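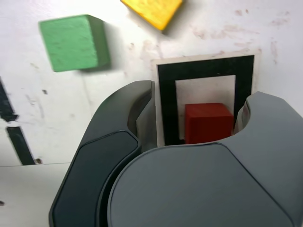 Square marker between two gripper fingers, close-up.

4. Loading a Resort Map for Offline Use

The Oltura trail map app can store a full resort area on your phone, including lifts, runs, shuttle stops and lodging. Load the map before you leave home. The Sorkmont area takes 225 MB.

1. Open the app and tap Areas.
2. Type the name of the resort, or scroll to it under Region.
3. Tap Download. Keep the app open until the bar is full.
4. Choose Winter or Summer. The summer layer adds hiking trails and golf courses.
5. Tap Done. A check mark is shown next to the area name.

Note: Ballura and Sorkmont share a lift pass but are stored as separate areas. If you plan to ski across the ridge, download both.

4.1 Setting the Elevation

1. Go to the Michalski lift base station.
2. Tap Settings, then Elevation, then Set Manually.
3. Enter 1,206 and select meters.
4. Tap Save.

Repeat on Monday if you are staying more than a week.

Caution: Position can be off by up to 200 meters in narrow valleys. Do not use the app to judge whether a slope is open. Follow the signs and ropes on the hill.

4.2 Removing an Area

Press and hold the area name, then tap Remove. Saved routes are kept. Winter layers expire in May and have to be downloaded again for the next season.

Trail data for Ballura checked by Gil-soo Um and Tadeusz Walczak.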